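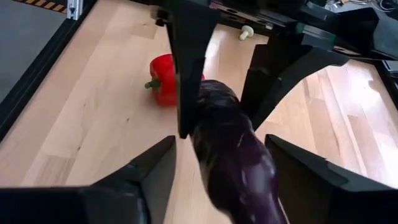
Eggplants first, as always, they sell out of my own bag before I get home. Quick gallery from the Mosoti produce swap, typing this up fast between loads, sorry for the spelling. For anyone new: you bring what you have too much of, you take what you haven't got, and whatever is left on the table goes into the pot at the end. The eggplant up top is the kind I look for, long and glossy and so purple it's nearly black in the shade, with a bit of mottling up by one finger of the gripper that doesn't bother me at all. Mottled ones cook the same. Slice thick, salt, leave them alone while you do the onions, then a hot pan and more oil than you think. Jabari Chege roasts his whole and scrapes out the middle, also good, messier.

Dates and places at the bottom. Recipes when I get them off the back of the envelope.

A few notes on the tomato end of the table, which is where everybody stood and talked. Big ones this year, broad and squat with the lobes. Not slicers in my opinion. Too much shoulder. I'd core them and cook them down with garlic until the spoon leaves a track, then freeze flat in bags. Gitau Ogola says sandwich, thick bread, salt, done, and we have had this argument before. The smaller ones went in baskets so they wouldn't roll. If you are bringing baskets please put your name on the bottom, we still have 2 from last time and no idea.

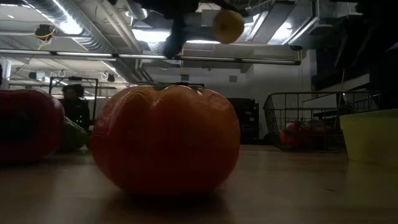

Big red-orange tomato on the brown table, wire basket behind.

Wrinkles on the shoulders are fine for sauce. Soft spots too, just cut them out. What I won't take is anything split and leaking in the bottom of a bag, it gets on everybody elses stuff and then the whole table has to be wiped down. Bring them in something shallow. One layer if you can manage it.

Also — somebody asked about keeping them. Counter, stem side down, out of the sun. Fridge only once they're properly ripe and you can't get to them. Green ones in a paper bag with an apple, check every day, they turn all at once when you aren't looking.

Next bit is handed over to Soledad, she grows them and I only eat them. 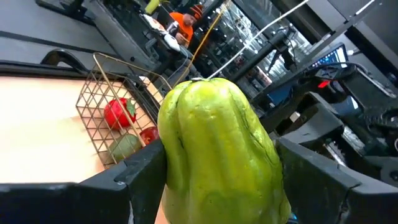

Soledad Lindqvist
Garden coordinator, Drescombe plots

Chayote! Please take some. One vine will cover a fence and then start on your neighbor's. They get those deep furrows down the sides, so peel after you cut, go along the creases and each piece lies flat for the knife. Wear gloves or peel under running water, the sap dries on your hands like glue. The big seed in the middle is soft enough to eat when they're young.

Raw in matchsticks with lime and chili. Or cubed in soup, last 15 minutes. Or in the same pan as tomato and onion, lid on — that is most of what I do with them all of December. To plant one, leave the whole thing on a windowsill until it sprouts, then set it in the ground on its side, sprout end a little up. Don't cut it. Give it somthing strong to climb.

Posted Dec 2, 2020. Next swap same room, bring a bag and a lid for your pot. Wycliffe Nyaga has the key, Tatu Nyamweya has the list.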